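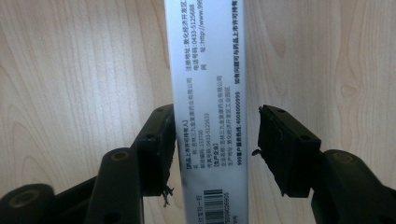 Which parts of a medicine pack label does the register need to hold?
The register needs the name of the authorization holder, the name of the manufacturer, both addresses where given, and at least one working contact line, all kept in the language and script of the pack.

Wesau pack label register
Progress report to the Tehrani fund
April 2020

1. Period and scope

The report covers the second work period, from October to the present. The aim of Wesau remains as set out in the grant letter: a register of the company and contact text printed on medicine packs held in the Rarnska reference cabinet, with an English rendering beside each original line. Dosage, ingredients and medical use are outside the scope. The register does not advise on whether a product should be taken.

Work in the period dealt with packs labeled in Chinese. Packs labeled in Latin script were finished in the first period and are mentioned only where a rule had to be changed.

2. Field layout

The first layout had a single field called "maker." It was not adequate. Chinese packs can carry two separate bracketed headings, 【药品上市许可持有人】 for the marketing authorization holder and 【生产企业】 for the manufacturer, and each heading has its own lines below it. The layout now has a holder block and a manufacturer block, filled in separately.

The two blocks may hold the same company. On the pack with postal code 133700, the name 吉林三九金复康药业有限公司 is printed under both headings. The entry repeats the name in full in each block. An earlier draft of the rules allowed "as above" in the second block, and this has been withdrawn, as it broke the search by manufacturer.

Addresses are handled the same way. The registered address (注册地址) and the production address (生产地址) go in different fields even when they share their opening words. On the same pack both begin with the Dunhua Economic Development Zone, and the production line goes on to name the industrial park. Shortening either one to the common part is recorded as an error at checking.

3. Contact lines

Phone, fax and customer service numbers are now three fields. Under the old rule they went into one free-text field in the order found, and fax numbers were being copied out as phone numbers. The risk is plain where the numbers are close: 0433-5125688 is given as the telephone number and 0433-5125633 as the fax number. The label word is now entered first and the digits after it. The 999 hotline, 4008000999, goes in the customer service field and is not treated as a company phone.

Web addresses are entered only as far as they have been read. A partial address is closed with three dots and flagged for a second reading. No address is completed from a search engine.

Bold sentences that direct the reader to the authorization holder, beginning 如有问题可与, are entered in the notes field. They were left out of the first layout - an oversight on our part.

4. Transcription and checking

Each pack is transcribed by one reader and checked by another, who works from the pack and does not see the first version. Differences go to a third reading. The most common difference is spacing inside heading words. Some labels set a wide gap between the two characters of a short heading, as in 名 称 and 网 址. The rule is now to close the gap in the search field and keep it in the display field.

Text that runs along the length of a narrow pack slowed the work more than expected. Readers were turning the pack between lines and losing their place. The pack is now laid on its side on the reading board before the first line is entered, and stays there until the last.

Barcodes are entered from the printed digits. Where the digits are only partly legible the field stays blank. Glossy stock remains a problem under the cabinet light, and Vikel has been asked to quote for a matte shade for the reading lamp.

5. Status against plan

Chinese-labeled entries transcribed: 65 percent of plan.
Entries transcribed and also checked: behind transcription, figure to follow with the financial return.
Holder and manufacturer blocks split in old entries: 100 percent.
English rendering of headings: complete, word list attached.
English rendering of company names: on hold, see section 6.

6. Open points

Company names have no single English form that the readers can confirm from the pack alone. The proposal is to give a plain phonetic rendering, marked as ours, and to leave the English name field blank unless an English name is printed. Approval from the fund is requested before the remaining entries are closed.

The software export from Vikel still drops the corner brackets around headings. A fix has been delivered but not tested on the full register.

7. Next period

Remaining transcription is expected to take about 10 weeks. Checking will run alongside it. No change to the budget is requested apart from the lamp shade, which can be met from the equipment line.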